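Props and Inventory Technician (part-time, fixed term)
Grovero Stage Rental

Location: Grovero warehouse, Building 3
Hours: 18 per week, mornings, start time 8:00 a.m.
Contract: March through the end of the rental season
Reports to: Wakana Hattori, Inventory Manager

About the position

Grovero rents props, soft goods and small set pieces to theaters, schools and event planners. Items leave the warehouse on numbered orders and come back for inspection, cleaning and shelving. The technician handles the return side of this cycle and keeps the stock records accurate between orders.

The position sits in the small props section, which covers tableware, hand props, books, lamps and artificial flowers. Large furniture and drapery are handled by a separate crew under Kai Kleinschmidt and are not part of this job.

Returned items are sorted by stock category and held in open baskets or bins until they have been checked against the order. Artificial flowers are inspected stem by stem for frayed petals, bent wire and missing leaves. Items that pass go back to the shelf location listed in the stock system. Items that fail go to repair with a tag stating the fault.

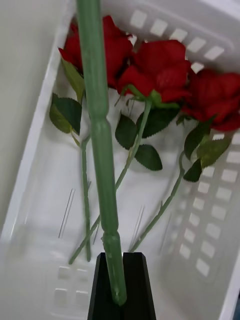 Duties

Check returned orders against the packing list and record shortages the same day.
Clean items according to the care sheet for each category.
Make minor repairs – gluing, wire replacement, touch-up paint.
Print and attach stock labels.
Pull and pack outgoing orders when the return queue is clear.
Take part in the full shelf count in March.

Requirements

One year of work in a prop shop, warehouse, library or similar setting where items are tracked individually.
Ability to lift 30 pounds and to work from a stepladder.
Basic spreadsheet skills. Training on the stock system is provided.
Legible handwriting for repair tags.

Experience with theater props is useful but not required. A driver's license is not needed for this position.

Conditions

The warehouse is heated to a working temperature but is cooler than an office. Closed shoes are mandatory on the floor. The first 90 days are a trial period, with a review at the end conducted by Wakana Hattori and Qusai Awad. Paid breaks follow the warehouse schedule.

How to apply

Send a resume and a short cover letter to the hiring desk, attention Qusai Awad. Put "Small Props" in the subject line. State the earliest date you can start and any mornings you are not available. Do not send photos or portfolios at this stage – selected candidates will be asked to bring one repair sample to the interview.

Interviews take place at the warehouse and include a practical sorting exercise. Applications are reviewed in the order received until the position is filled.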